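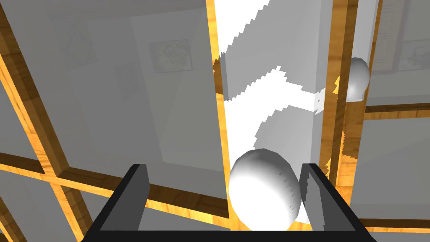 Derek Bellamy holds that simulating a homemade gripper before cutting any parts is a way of putting off the build. I disagree. At Covlow we share one bench, and a two-finger design that jams against its own base costs an evening to strip. In the simulator the same fault costs a restart. My last run was 2,524 grasps on a plain white sphere, with 19 misses.

He is right about friction - the solver's value is a guess until somebody measures the real pads. So measure them, enter the number and run it again. Then cut the fingers.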